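Trarnance Helpdesk
Ticket 204: Floor plan viewer puts everyone in the wrong room
Product: Tastutora (room booking and floor plans)
Site: Tarivdale
Priority: raised by customer from Low to High, lowered by system to Low
Opened: March 23, 2026

Description of fault

Since the last update, anyone booking the Bhattacharjee Room is sent a confirmation for the stationery cupboard on the floor below. The cupboard seats 2, provided they are fond of each other. The booking itself goes through without a murmur, the calendar shows a tidy green block, and the email says "Your room is ready for you!" with an exclamation mark I have come to dislike.

I have cleared the cache, logged out, logged in, used the other browser and restarted the laptop, so please may we skip the part where I am asked to do those.

Attachments (3)
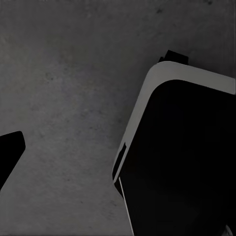
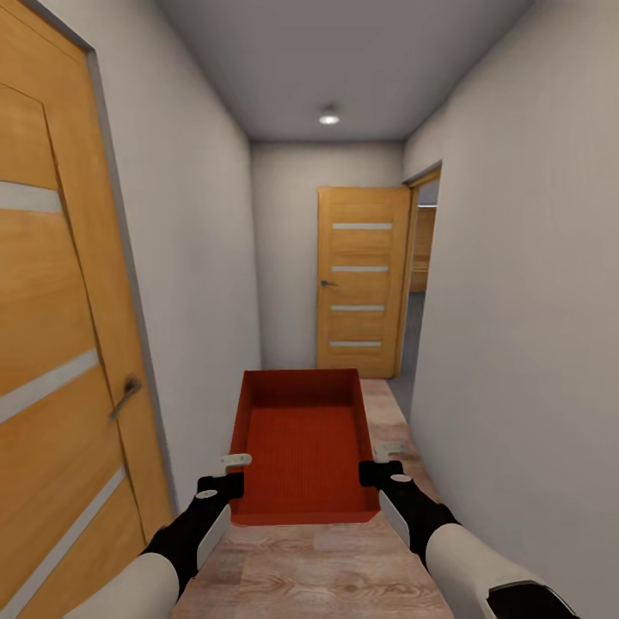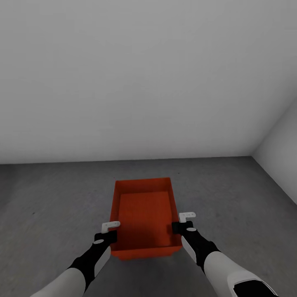

Katsuhiko Morikawa
Thanks for the detailed report. Could you try clearing the cache? If that makes no odds, please tell me whether the wrong room appears when you make the booking or only once the email arrives. The two come from different places and I'd like to know which one to be cross with.

Reply from customer
Cache cleared, in the spirit of friendship. No change.

The booking page says Bhattacharjee Room throughout. The email says Cupboard L1-21. The calendar invitation says Bhattacharjee Room in the title and Cupboard L1-21 in the location, so at least it sees both sides.

Katsuhiko Morikawa
That helps. The title is copied from what you typed and the location is looked up from the room list. I suspect the list was re-sorted when your site was moved to the new version and the room numbers didn't go along with it. Is the fault only on that one room?

Reply from customer
I had only tried the one. Having now gone through the rest: the small interview room comes out as the post room, the post room comes out as the car park, and the car park can't be booked at all, presumably out of shame. Everything on the ground floor is fine.

I should add that a visiting auditor followed her invitation to the letter this morning. She was found among the envelopes and was very good about it.

Katsuhiko Morikawa
Understood, and my apologies to the auditor. I can see it from our side now. Upper floor rooms have slipped by one row. Someone added a blank line to the room list in December and the old version ignored blanks. The new one treats a blank as a room with no name and no chairs.

I've removed the line and asked for the list to be rebuilt. It goes out with the overnight run. Please don't edit the list until then.

Internal note
Rebuild queued. Existing bookings will NOT correct themselves, the location is stored when the invitation is sent. There are almost 700 for this site. Ask the mail team to resend upper floor only.

Reply from customer
New bookings are right this morning. Old ones are still sending people to the cupboard. I have put a chair in it for now.

Katsuhiko Morikawa
Old bookings are being sent again this afternoon. People will get a second invitation with the same title, and they should accept that one and delete the first. You may want to warn them before it lands – we had a site where everybody declined both.

Reply from customer
Warned. Four have declined both. The rest look right, and the car park can be booked again, which has already caused an argument.

Please keep this open until the interview room has been used by somebody for an interview.

Status: Pending customer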